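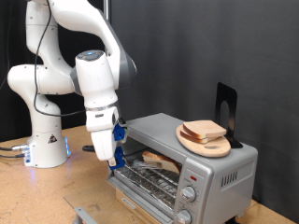

Toaster ovens: small, silver and much underrated.

I have been meaning to write about baking in a little oven for ages, ever since I moved to the flat in Vesdale and found that the kitchen came with two rings, a very deep sink and no oven whatsoever. The letting agent called it "compact". I had sixteen years of cake tins in boxes and nowhere to put a cake, and I will admit I sat down on one of the boxes and felt rather sorry for myself.

My first thought was to give up baking altogether and become a person who makes soup. I do like soup. I made a great deal of it that February, mostly leek, and by the end of the month I was dreaming about scones. Then my friend Yolotzin Medrano came to stay, looked at the stretch of worktop next to the kettle and asked why on earth I hadn't put a toaster oven there. She had cooked with nothing else for years when she was a student (whole dinners, birthday cakes, the lot) and couldn't see what the fuss was about. We went out and bought one the next morning for £49, and carried it home on the bus between us with our knees pressed up against the box.

Well, the first batch of scones was dreadful! Black on top and raw in the middle, and the smell hung about in the curtains. The elements in a small oven are so close to the food that you can't just follow the recipe and wander off to hang out the washing, as I always used to. What I do now is turn the heat down by 20 degrees from whatever the book says, put the shelf as low as it will go, and lay a piece of foil loosely over the top once things have started to colour. Keep the foil well away from the elements, please. I also bought a cheap oven thermometer and learnt that my dial is something of an optimist.

Size is the other thing. My big tins are no use any more, so most of them went to the charity shop, apart from my grandmother's, which I couldn't part with and which now holds onions. A one-pound loaf tin fits beautifully. So does a 19 cm round one, with just enough room for the air to move, and I've found that most ordinary sponge recipes will halve without complaint. Three eggs is a nuisance to halve, I know. I beat the second egg in a cup, use half of it in the cake and have the rest scrambled on toast, standing up.

The best thing I make in it, though, isn't a cake at all. Taner Yurt, who used to live on the floor below, gave me his mother's way with stuffed peppers: rice, tomato, plenty of dill, a bit of cinnamon, and a splash of water in the bottom of the dish. Four peppers sit in there snugly, shoulder to shoulder, and they take the best part of an hour. I've tried to hurry them and it's a mistake. He always said to eat them lukewarm with yoghurt, and I always burn my tongue.

I still miss a proper oven at Christmas, and when people come round and I'd like to do a tray of roast potatoes that would feed more than two. Last winter I did them in relays and kept the first lot under a tea towel, and they went a bit leathery but they all got eaten.

Several of you asked for the ginger loaf after my last post. I'm still fiddling with the treacle, as it keeps sinking in the middle, but I'll put it up as soon as I've had two good ones in a row. In the meantime, if anybody has managed a decent Yorkshire pudding in one of these ovens, do leave me a comment, as mine come out like saucers.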